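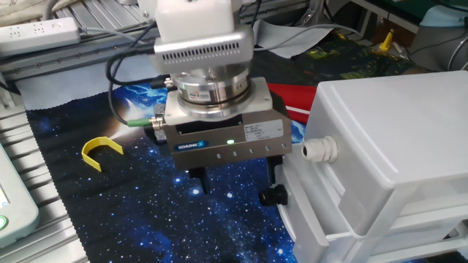 Wrist assembly over the sorting table: SCHUNK parallel gripper, ATI force-torque sensor, drawer cabinet at right.

Review: Darkine Flodside tabletop cell, after one season on the returns bench

Our returns bench in Wollton takes in small molded parts and puts them back in drawers. Until October this was done by hand on two shifts. The Flodside is sold by Darkine as a complete cell: arm, gripper, table, pendant and the Wako job software. The price on our quote did not include the drawer cabinet or the table mat. Budget for both.

Setup

The table frame is slotted aluminum extrusion, so fixtures can be moved with ordinary T-nuts. Commissioning took 9 working days. Most of that went to teaching drawer positions, which have to be taught again if the cabinet is shifted. We have since marked its corners on the table.

Gripper and sensor

The gripper is a two-finger parallel type mounted under the force-torque sensor. Force limits are set per part in Wako. Small U-shaped pieces like the yellow one on the mat are the hardest item we run. They can be picked across both arms or by one arm alone, and the second method lets the part swing on the way to the drawer. We force the first method in the job file. Drops went down after that, though we still see them.

The indicator light on the gripper face is easy to see from a standing position. It is less use from the packing station, where the cabinet blocks the view. A stack light is an extra, and I would order it.

Cable routing is the weak point. The sensor and gripper cables run outside the wrist, and the black one makes a wide loop to the side. Wrist rotation has to be limited in software to keep it from pulling. The manual gives this one line.

Throughput

Hand sorting averaged 220 parts an hour with two people. The cell averages 200 on its own and needs one person nearby. Our longest run without a stop was 3,105 parts. Typical runs are far shorter, and most stops are for a part the software will not classify.

Effect on the staff

No positions were cut. One of the two bench operators moved to inspection. The other now loads the table, clears stops and signs off unclassified parts. That job involves less reaching and more waiting. Two operators said in the shift log that the waiting is worse than the sorting was, and we now rotate the post every two hours.

The pendant is simple enough that operators can clear a stop without calling maintenance. Editing a job is a different matter. Wako puts force limits, pick order and drawer mapping behind the same password, so operators who know the parts best cannot correct a drawer number. Darkine has told us that separate permission levels are planned and gave no date.

Training took half a shift per person for basic operation and two full shifts for job editing. The second course should be given to at least one person on each shift. We trained only the day shift at first, and the evening shift spent three weeks leaving notes.

Rating

Mechanics: good. Software: adequate. Documentation: poor. Suitable for a bench with stable part types and drawers that stay put. I would buy it again with the stack light and a second editing license.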